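Camping field power and hearing protection at a small metal festival
Festivals and live music > Planning and kit 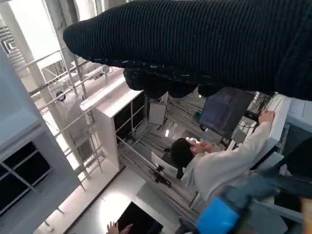 Running a CPAP machine for three nights in a general camping field

Posted by Corey Ellery, March 30, 2025

I have a ticket for Hemmont in the summer, three nights, general camping. It will be my first outdoor festival since I was diagnosed with sleep apnoea. The campsite has no mains hook-up outside the campervan field, and the campervan field is sold out.

The machine runs on 24 V DC. The supply is rated at 90 W but I measured the actual draw at home with a plug-in meter. With the humidifier and heated hose on it used far more than I had expected. With both switched off it averaged 31 W over a night, measured at the wall. I sleep about seven hours at home and will probably get less there, as the second stage runs late.

I have been looking at a lithium power station with a stated capacity of 395 Wh. Two things I would like to know:

Is that enough for three nights, or do I need to recharge on site?
Is it better to use the AC socket on the power station with my normal supply, or buy the DC lead?

Secondary point: I also want proper earplugs. I have used the foam ones for years and everything sounds like it is coming through a wall. If anyone has worn filtered plugs in front of a loud stage for a full day I would be interested in how they held up.

I have emailed the organisers about charging but have only had the automatic reply so far.

Maxine Fairweather

Start with the arithmetic. 31 W for seven hours is 217 Wh a night, so three nights is 651 Wh. A 395 Wh unit will not do it. You should also not plan on the full stated capacity. Allow 85 per cent for losses, which gives you 336 Wh, or one and a half nights.

Your figure was taken at the wall, so it includes the losses in your own power brick. If you use the AC socket you keep those losses and add the inverter on top. The inverter also draws power continuously while it is switched on, whatever the load. Buy the DC lead. Check that it is the one for your model, as some machines want 24 V and the car socket on a power station gives 12 V, so the lead has to contain a converter. The plain cable sold for 12 V machines looks similar and will not work.

On DC I would expect you to get two nights if you sleep six hours. I would not rely on it without a test. Do two consecutive nights at home on battery before you go, humidifier off, and write down the percentage each morning.

For the third night you have these options:

A second battery of the same size. Heavy but simple.
Recharging on site. At Hemmont the welfare tent has taken medical equipment for charging in the past, but you need it agreed in writing beforehand. Ask for the access team by name in your email. The general enquiries address is slow.
The paid phone lockers. These are USB only and no use to you.

I would not bother with a folding solar panel. You cannot leave it out unattended while you are at the stages, and you will be at the stages during the hours it works.

Keep the battery inside the tent, off the groundsheet, and not under clothes or a sleeping bag. Nights get cold there and the humidifier being off will be noticeable. A fabric hose cover helps and uses no power.

Shayne Pirihi

just get a bigger battery mate. mine is a Trevaskis one, did all of Ovside and still had charge on the way home. can't remember the size. don't have a cpap though, was only phones and a fan

Elsie Grimshaw

Maxine has covered the power. On the earplugs: look at the SNR value on the packet. Foam is usually over 30 when fitted properly and it takes off far more treble than bass, hence the wall effect. Filtered plugs for music are generally lower but flatter across the range. I wear a pair rated in the low twenties, and near the PA at Floramthorpe that was marginal, so I stood further back — level with the sound desk, where the mix is better anyway.

Three-flange tips made my ears sore after five hours. Custom moulds did not, but they need an appointment and a few weeks to be made, so book soon. Take foam as well. You will want it for sleeping, given what the camping field is like at 3 a.m., and check at home that you can wear it with your mask straps.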